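Robot Club at Ismont: Frequently Asked Questions

15 Jul 2026
By the club's web editor

3 comments · 19 shares

We receive many of the same questions before each new term, so I have collected the answers in one place. If something is missing, please write it in the comments and I will add it.

Who can join the club?

Every student of Ismont can join, from any year and any department. We have members from mechanical engineering, from computer science, and also two from music. You do not need permission from your teacher, but you must fill in the form on the club page.

Do I need to know programming?

It helps, but it is not required. In the first weeks we teach the basics of Python in small groups. If you have written a loop and a function before, you can skip this part and go directly to the simulator.

How much does it cost?

The fee is 40 dollars for one year. It pays for the spare parts, the snacks and the travel to the competition. If the fee is a problem for you, send us a message in private and we will find a solution.

When and where do you meet?

We meet two times per week in the evening, in the Huang building, second floor. The exact hours change every term and they are on the door. The door is locked from outside after the first half hour, so please try to be on time or call somebody inside.

What is the Trinard Cup?

It is the competition we prepare for. It takes place in November in Brerham, and 19 teams are registered this year. Each team must program two arms to move small parts between containers on one table. First there is a round in simulation, and only the teams which pass it can travel to the final with real arms.

How big is a team?

A team has three students. One usually works on the motion planning, one on the grasping and one on the tests and the report, but you can divide the work in another way. We do not allow teams of one person, even if you are very strong in programming.

Can I use my own laptop for the simulator?

Yes, if it has a graphics card which is not too old. The installation guide is in the shared folder. Please read it until the end before you ask for help – most of the problems are explained on the last page. If your laptop is too slow, you can reserve one of the lab computers.

What does the simulated table look like?

It has a white top with both arms above it. There is a wide circular tray in the center and a blue bin to the right of it, and the small parts are orange. In our practice file one part starts in a little open box inside the tray.

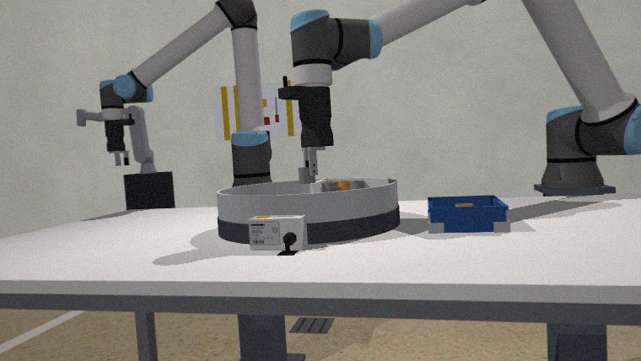
You may change the start positions of the parts when you practice, and I recommend to do it. Last year our program worked very well with one position and failed with all the others. The rules say that the judges choose the positions, and the teams do not see them before.

What happens if the two arms touch each other?

The run is stopped and you receive zero points for it. For this reason many beginners move only one arm at a time. This is safe but slow, and the time limit is strict. We have one evening in the program only about this topic.

Can I write my thesis about the club work?

It is possible. You must find a supervisor by yourself, and your team must agree that you use the common code. Please ask them early.

I missed the first meeting. Is it too late?

No. New members can come until the teams are registered for the Cup. After that you can still learn with us and join a team for the next year.

Share this page · Comments (3)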